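Filed under: Teleoperation, Sim, Notes to self

Rerkisano's kitchen set has been on my disk since September, and I finally have enough demonstrations in it to say something about how they should be recorded. The current count is 1773, all driven by hand with a 6-DoF controller, all in simulation.

The task I spent the most time on is the candlestick. The arm has to reach up to a shelf, close on the object, and bring it down to the counter. My first 30 demos went straight in from wherever the arm happened to be, and they are nearly useless. The gripper yaw at contact varies too much, and the policy averages it into something that grabs at air.

I now bring the gripper up to shelf height first, level it, and stop short of the object before translating in.

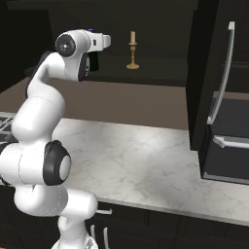
Gripper pointed at the shelf, fingers level with the upper part of the candle, gap still open.

The stop costs time. I trim any pause longer than 2 seconds afterward, otherwise the policy learns to hover. Valix, the replay tool I use, does the trimming but drops the gripper channel if the log has a gap in it, so check the channel count before deleting the raw files.

Controller scaling matters more than I expected. At full scale a small wrist movement sweeps the fingers through the candle. I map translation at some 40 percent and leave rotation alone. Petrauskas mode (clutch to re-center, named after the plugin) covers the lost range.

With the staged approach, a policy trained on the newer demos completed 92 of its test episodes before I stopped the run. Most of the failures were on release. I'm re-recording the lowering phase next, with the Skindport controller profile and a slower descent.

We use cookies to remember your preferences and measure traffic. Accept | Manage settings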